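Bench notebook, Tukudstead teaching workshop
Friday, October, started writing at 4:10 in the afternoon

Kettle on, radiator ticking, and I am going to get this down properly while it's fresh, because last time I left it over the weekend and came back to a page that said "pink good, rack fine, ask re: cups" and I still have no idea what I wanted to ask about the cups.

So: colored water. We have been promising the Estton schools a pouring and mixing table for the open afternoon, the sort of thing where a child of six or seven can walk up, look at a few bright tubes in a wooden rack, and have a go at making a new color in a cup. It sounds like the easiest table in the whole building, and I said as much at the planning meeting, and I have been eating my words ever since (cheerfully! I do like this one).

The layout has settled down at last. White table pushed up to the wall, long rack toward the back, the red cup at the left end of it for empty tubes, and a clear cup out front to do the mixing in. I tried the red cup at the other end for a while and kept reaching across the rack to get to it, and it bothered me every single time. At the left end, snug up against the wood, it feels like part of the rack, and you stop thinking about it.
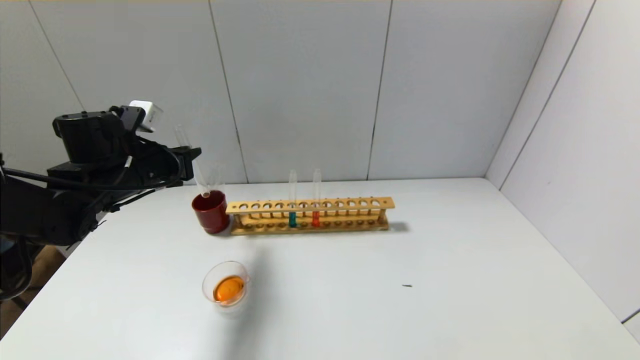

Photo: Tukudstead workshop, bench notebook

The teal and the red-orange look lovely next to each other in the middle of the rack, and I'm going to leave them there as the "display" pair. I did wonder about filling every hole, and I think a colleague will argue for it on Monday or whenever we next sit down, but a full rack looks like a shop counter and the children will want to pull out all of it. Two tubes with plenty of bare wood on either side says "pick one" much more clearly. If anyone feels strongly, write underneath and we'll talk it over.

Things I want to remember about the rack itself. It's the long light one out of the Mukumex order, order line 393 in the folder if we need another. The bottom rail has shallow sockets that line up under the holes, and it really is worth looking down to check the tube has found its socket before you let go. I let go early once this morning and got a tube leaning in its hole, no harm done, but it gave me a start. I'd like the younger ones to hear the words "wait for the bump" from whoever is at the table. Please use those words, they worked very nicely on my niece.

Also the wood marks if you leave drips on it. I wiped it down at lunch with a barely damp cloth and dried it straight after, and I'd ask everybody to do the same and please not put it in the sink. The old one went in the sink. We all remember the old one.

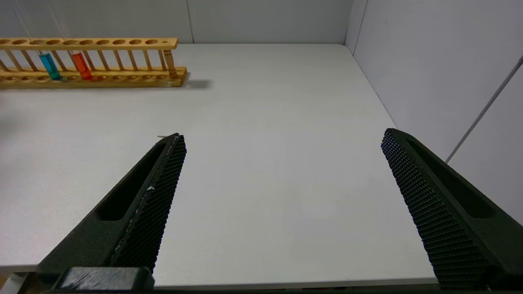 On the table surface, I'm very happy with plain white and no cloth. I had a paper cloth on it on the first trial and every little splash turned into a blot, and then people looked at the blots instead of the cups. Bare tabletop wipes clean in one go, and the colors show up so much better against it. The overhead lights on their own are enough, I've decided, and the desk lamp can go back to Prasertsri's corner where it came from, with thanks.

Now the recipes. Food coloring in tap water, stirred in the big jug and then moved over to the tubes with the dropper bottle. For the pink I got to 13 drops in the small jug before I liked it, any fewer and it looked like dishwater once it was in a tube. Orange needs a heavier hand than you'd think for the clear cup, as it's the one everything else gets tipped into and it has to hold its own. I've made up 2000 ml of it and put it on the bottom shelf of the fridge with a label, so please nobody drink it, it is only water and coloring but it would taste of cupboard.

Pouring is the part I most enjoyed working on. A test tube is a fussy thing to pour from if you come at it too boldly, you tip and tip and nothing happens and then the lot goes at once. Slow, with the mouth of the tube low over the cup, gives you a thin thread of color, and a thread is what we want, because you get to watch it go in.

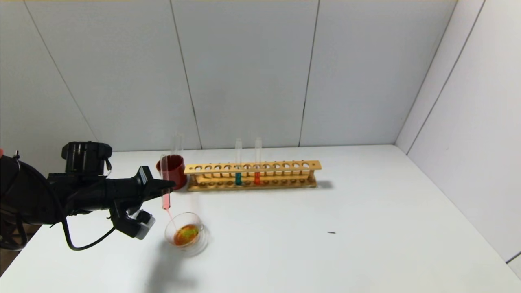 Green in orange was the surprise favorite of the day for me. I had written it off as a route straight to brown (and it does go brown if you stir, I'm under no illusions), but left alone it sits there in a bright patch for a good while and is honestly prettier than the finished mix. So my proposal is no stirring sticks on the table for the first few minutes. Let them look first, then hand out the sticks.

Still to do: find the box of spare tubes, which the inventory gives as 3953 and the shelf gives as nothing at all. Cut the labels. Rinse everything tonight, tubes upside down on the towel and not in the rack. Ask whether Estton are bringing their own aprons. Top up the teal, I used more of it than I meant to.

Tea's gone cold, going to make another and start on the rinsing.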